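The Day the Gripper Wouldn't Let Go

November 12, 2019
By the Workshop Notes desk

I'd been told to ask Mareike Brinkmann about the shirt sleeve. "Everybody wants the sleeve," she said, before I'd even got my coat off. She poured us both a coffee and sat down with one of the hand-held grippers in her lap, squeezing it open and shut the whole time we talked, the way some people click a pen.

Brinkmann runs the laundry sessions for Grorkix, a small outfit that records people doing housework with gripper tools so that a robot arm can learn from it later. Folding, mostly. Shirts, pants, towels, and then shirts again. She came to it from clothing alterations, and she still talks like a tailor – she says "the hand of the cloth" and means it.

So, the sleeve. It happened in September, on a long afternoon of shirts. One of her people had closed the jaws on a cuff, lifted it, swung it across, and let go of the trigger. The jaws stayed shut.

"And you know what you do when something sticks," she told me. "You pull. Everyone pulls! I would have pulled."

The sleeve came up, the rest of the shirt came with it, and then the linkage sprang back all at once and caught the side of her colleague's other hand, which had gone in to help. It was a pinch, with a blood blister and some very bad language. No stitches, no hospital. But Brinkmann stopped work for the day, and the next morning she laid all the grippers out on her kitchen table and started opening and closing them one after another.

"I thought it was the pads," she said. "I was so sure it was the pads. Rubber grabs on cloth, everyone knows this. I wrote a whole email to Kollport about the rubber." (Kollport supplies the grippers.) "A rude one, I'm afraid. I had to write another one later."

The trouble was at a pivot. On the tool that had jammed, one of the joints had picked up lint, packed in so tight that she got it out with a sewing needle. There was a burr on the edge of the plastic too, so small she found it with her fingernail before she could see it. With the jaws half closed, the two together were enough to hold the linkage. You could open and close that gripper in the air all day and feel nothing. Put a thick seam between the pads and squeeze hard, and every so often it stuck.

How often? She got a notebook out for this. She had squeezed that one tool 1,000 times over a folded seam, at home, in front of the television, making a mark for every squeeze. It jammed 4 times.

"Four! Which sounds like nothing, yes? But we had 776 recordings from that same gripper. So I sat there and thought, well, how many of those have a jam in them and we just didn't see it?"
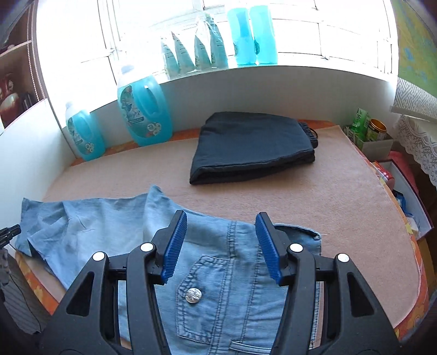

Safety & Repairs

It took her and a colleague from Clelier, the company that checks the recordings, the better part of two weeks to go back through the lot. What they were looking for was a little hitch, a moment where the hand had let go and the jaws hadn't. They found five. In every one the person had given the tool a shake and carried on, and hadn't thought it worth mentioning.

I asked if that annoyed her.

"No, no. I was annoyed at me. I had taught them to keep going! If you drop a sock, keep going. If the collar flips, keep going. So the gripper sticks and of course they keep going."

Denim gets its own rule now. Heavy seams, pocket flaps, snaps, anything that makes you squeeze harder than you'd like – those garments are done at the start of a session with a freshly cleaned tool. The joints get brushed out between garments with an old toothbrush. And the free hand stays away. If the jaws don't open, you put the whole thing down, shirt and all, and you call out.

"They shout 'Stuck!'" Brinkmann said, very pleased. "We practiced the shouting. People are shy about shouting in someone's house."

Kollport changed the edge on the part after her second email, the polite one, and sent replacements. She filed down the old tools herself anyway. A friend at Saraç, where she used to do alterations, lent her a fine file meant for zipper teeth, and she hasn't given it back.

What about the robot, I wanted to know. If the thing learns from people, had it learned the shake? She laughed for quite a while at that – and then said it was the first question she'd asked as well. The five recordings were pulled before anything was trained on them, so she can't say. She'd sort of like to have seen it.

The colleague with the blister was back folding the following week. Brinkmann offered her towels only. She asked for shirts.

Last updated: November 2019

Recent in Safety & Repairs
Lint, and where it hides
Reader letters: pinched fingers
When to retire a rubber pad
A second life for worn-out triggers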